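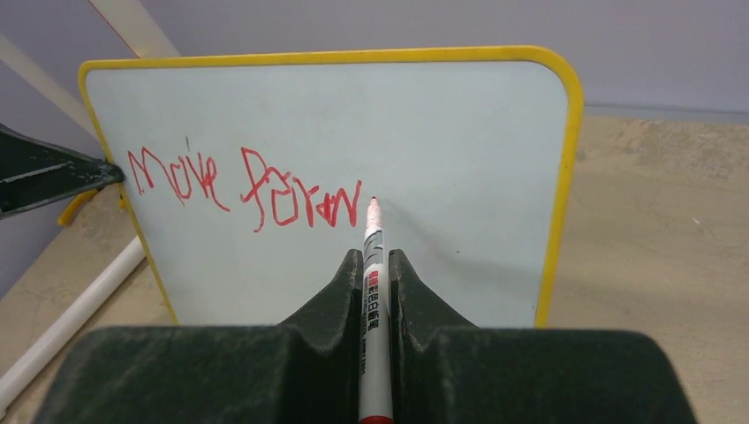

Two words in red marker on a small whiteboard, seen from the wrist of the arm that holds the pen. Photograph: Clutau

Handwriting is an awkward subject for the people who write software for robot arms. A welding path can be planned in advance and followed to the letter. A pen stroke looks just as simple on a screen, yet its quality depends on a contact between tip and surface that no drawing file describes. Press too lightly and the line breaks. Press too hard and the marker leans in the grip, and every stroke that follows is displaced.

The software group at Clutau has been working on this contact since November. Its project, known internally as Dadance, is a control and planning package for tasks in which a tool must stay against a surface while it moves. Writing was chosen as the first of these tasks on the advice of Cremilda Holanda, who leads the group. "A line of ink is a record of the controller," she says. "If the force wavers, the stroke changes width, and one may read the fault from the board without opening the log."

The package is divided into three layers. The uppermost takes a short text and converts it into strokes, each stored as a curve with a start, an end and a desired speed. The second fits those strokes to the board as it is found, using the wrist camera to locate the writing surface and estimate its tilt. The lowest layer runs the arm itself. It follows the curve across the board in the ordinary manner, but in the direction of the surface it yields, holding a set pressure in place of a set position.

It is this last arrangement that has taken most of the group's time. In the first version, the switch from free movement to contact was made at a height calculated from the camera image. Small errors in that height were enough to spoil the opening of a letter. The present version approaches slowly and waits for the force reading to rise before the stroke clock is started. The delay is 84 milliseconds on average, and the planner now allows for it at the start of each stroke.

Letter shapes remain uneven. Capitals built from straight strokes, such as M, give the planner sharp corners at which the arm must slow almost to a halt, and the marker is inclined to wobble as it sets off again. Small letters bring a different difficulty, for their curves are tight and the correction applied to one stroke may still be settling when the next begins.

Oriana Espinoza, who is responsible for perception, has concentrated on the view from the wrist. The camera sees the tip and the fresh ink together, which is convenient, but the gripper fingers hide much of the lower part of the image. Her module therefore compares the intended stroke with the ink only where the board is in plain view, and marks the remainder as unknown. An earlier attempt to guess the hidden portion was withdrawn. "It was confident and it was wrong," Ms Espinoza says. "We would sooner have the planner wait for a clear view."

The group keeps a library of 2,206 recorded strokes, each stored with its force trace and the settings in use at the time. Any change to the controller is replayed against this library in simulation before it reaches the arm. Changes which pass are then tried on the board at 50 millimetres per second, and only afterwards at higher speeds.

Work on a shared interface has also begun with Irnden, whose planning tool, Amini, is to supply the stroke ordering in the next release. Under the agreed format, a stroke may carry its own pressure limit, so that a delicate surface can be handled without altering the controller. Seven fields have been settled so far — the treatment of lifted strokes is still under discussion between the two teams.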